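I'm firmly in favour of the odds and ends box, and I'll argue with anyone who tells me every spoon needs its own drawer. My friend Chaminda spent 62 quid on labelled Nadel pots (62!) and still can't find a thing.

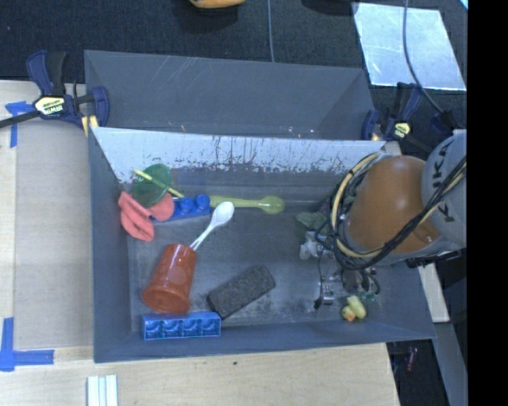

Give me one big scuffed bin any day. Plastic spoons, a cup, a couple of building blocks, chuck the lot in. It takes nine seconds to tidy up on a Sunday night, and rummaging is half the fun, especially if you're four. Chaminda says it's just mess with walls. Fine, I like the walls!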